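Lirnano share accounts – quick FAQ

Updated January. Still adding to this, check back.

What do I need to open an account?
Licence or passport, tax file number, a bank account in your own name. Joint accounts need both people's ID. Takes ten minutes if your scans are readable.

How much do I need to start?
$200 for the first trade. After that any amount, so long as it covers one whole share plus brokerage. No part shares, sorry.

What's the brokerage?
$2 a trade up to a grand, then it steps up. Full table is in the fee guide. Overseas trades have a currency fee on top – read that bit before you buy.

Market order or limit order?
Market order goes through at whatever price is going. Limit order only goes through at your price or better, and might not go through at all. On a jumpy morning the gap between the two can be real money.

I put an order in at 9 pm. Where is it?
In the queue. Goes in at the next open. You can change or cancel it up till then, under Orders, Pending.

Prices fell and I can't log in!
Busy opens slow the app down. Try the website, or ring the desk and quote your account number. Phone orders cost the same at the moment.

When do dividends turn up?
On the payment date the company sets, not the ex-dividend date. We get asked this alot. If you bought on or after the ex date you miss that one.

Can I hold Groketti and Dagdag funds in the same account?
Yes. 161 funds on the list now, both of those included. Pronel funds are being added, no date yet. 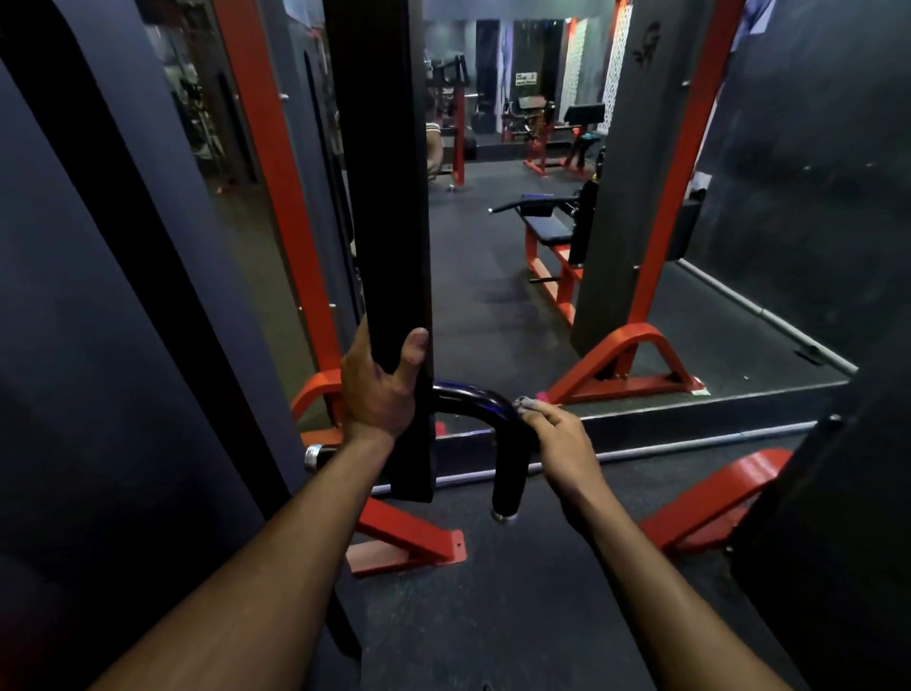
Wiping down a handle on a gym machine.

Do you give advice?
No. General info only. We can tell you how an order works, we can't tell you wether to sell. See a licensed adviser for that.

How do I move shares over from another broker?
Form 742, signed, with a recent holding statement. Name and address have to match exactly at both ends or it bounces.

Who do I complain to?
Renato Calimlim, client desk. Use the contact form and pick "Complaint" – goes straight to him.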